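The planning lead at Kidmont begins with the frame tree, and she begins there with every new hire. In her view most of the bugs filed against the company's motion planner, Edden, are bugs about which coordinate frame a number belongs to. The planner itself, she says, "does what it was asked, in the wrong frame, with great precision."

Edden plans motion for two-armed mobile robots working in furnished rooms. All of its regression testing runs in simulation, with views from the wrists and from the body.

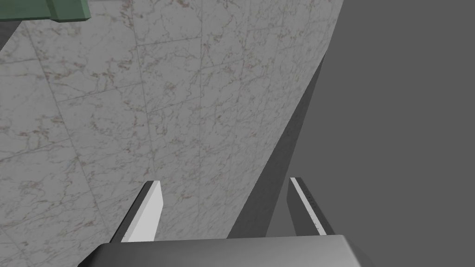
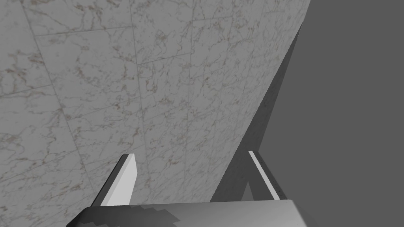
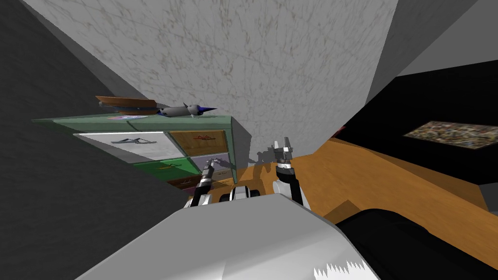

She has worked on the planner since its first release and agreed to talk about the parts of it that changed in the latest one. The largest change is in how the software decides that a camera pose is good enough to act on. Earlier versions took the wrist camera's pose from forward kinematics and trusted it. "Joint encoders are good. The mount offset is a number somebody typed into a file," she says. "If that number is off, every point you see through the wrist is off, and the error grows with distance from the camera."

The new version keeps the offset as a variable and estimates it during motion. When both the wrist and the body have a view of the same surface, Edden fits a plane to each and compares the normals. If they disagree by more than a threshold, the grasp is held back and the arm is sent to a second viewpoint. The threshold is set per robot in the configuration file, and the limit on extra viewpoints is 4. After that the task is returned to the caller as unresolved.

Asked why the limit is so low, she says it came out of the test logs. "Past four views you are mostly collecting the same information again. The estimate has settled, or the surface has nothing on it to fit." Plain backgrounds are a known difficulty. The fitting step drops any region with too little texture, and in a sparse view that can leave a small share of the pixels.

Polished stone causes the opposite problem. Veins give the feature matcher plenty to hold on to, but a vein pattern that repeats from tile to tile produces confident matches to the wrong tile. The team handles this by requiring that matches agree with the kinematic estimate to within half a tile before they are counted. "It's a crude gate," she says. "We tried a learned one. It was slower and it failed in places we couldn't explain to a customer."

The regression suite is run by a separate tool called Grornar, which started as a shell script and is now a scheduler with its own database. It holds 2,247 test episodes. Each is stored as a scene file, a random seed and a task description, with no recorded trajectory. She defends that choice at some length. A stored trajectory tells a developer that the output changed, and the output changes every time anyone touches the cost function. Grornar checks conditions at the end of an episode and a short list of invariants along the way: joint limits, minimum clearance, and the distance between the two arms.

The arm-to-arm check is the one that fails most. Edden plans the arms together when a task names both and separately when it names one, and in the second case the idle arm is treated as a fixed obstacle. "Which is fine until the base turns," she says. "Then the idle arm is an obstacle that moves, and the cached collision map is stale." The current fix invalidates the map on any base rotation. It costs 60 milliseconds per replan, and she would like most of that back.

Clearance around furniture is handled by Bastos, the collision library, which the company wrote after 9 months of patching an older one. Bastos represents a chest or a table as a set of convex pieces and pads each piece by a margin that depends on arm speed. Small items resting on top are kept in a separate layer, so that moving one does not rebuild the whole piece of furniture underneath.

The next release is planned for October. The work list includes partial updates to the collision map, a cleaner error message for unresolved views, and removing the last configuration file in which angles are written in degrees. She has asked for that last item in two previous releases. "It is a one-day change," she says. "The day has to come out of someone's schedule."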